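Plokgate Residence Services
Facilities Support Desk
Ticket 3398
Category: Heating and hot water
Location: Jondholm House, second floor, east wing
Priority: Normal
Status: Resolved, monitoring through July

Reported issue
Residents in the east wing report that shower water turns lukewarm within a few minutes between 6:30 and 8:00 a.m. Kitchen taps on the same floor are not affected. The west wing has made no reports.

Initial checks
The water heater was inspected at 7:10 a.m. The thermostat was set correctly and the outlet gauge held steady for the full visit. No leaks were found at the tank or on the supply line. The heater was ruled out as the cause, and the ticket was passed to the plumbing group. 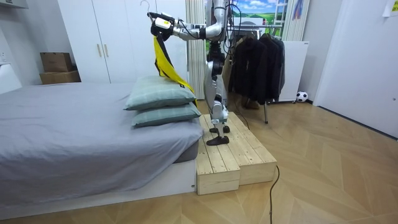
Plumbing group notes
The return line serving the east wing was cool to the touch along its full length, while the west wing return was warm. This pointed to poor circulation on one branch. The Brostine circulation pump was running, but its timer was 70 minutes behind the correct time — the morning cycle was therefore starting after most residents had finished showering.

The timer was reset and the backup battery replaced. A retest the next morning showed improvement in every room except Room 13, where the water still cooled early.

Further action, Room 13
The mixing valve was removed and found to be heavily scaled. A replacement was ordered from Chiu Supply and fitted on arrival. The shower was then run for 15 minutes at 7:00 a.m. with no drop in temperature.

Resolution
Timer corrected, battery replaced, one mixing valve replaced. Residents were notified by letter. The old valve has been kept in the parts room pending a decision on whether the other valves on the floor should be opened for inspection.

Follow-up
Staff are asked to check the pump timer after any power outage and to record the reading in the boiler room log. New reports of lukewarm water should be added to this ticket until monitoring ends — please include the room number and the time of day.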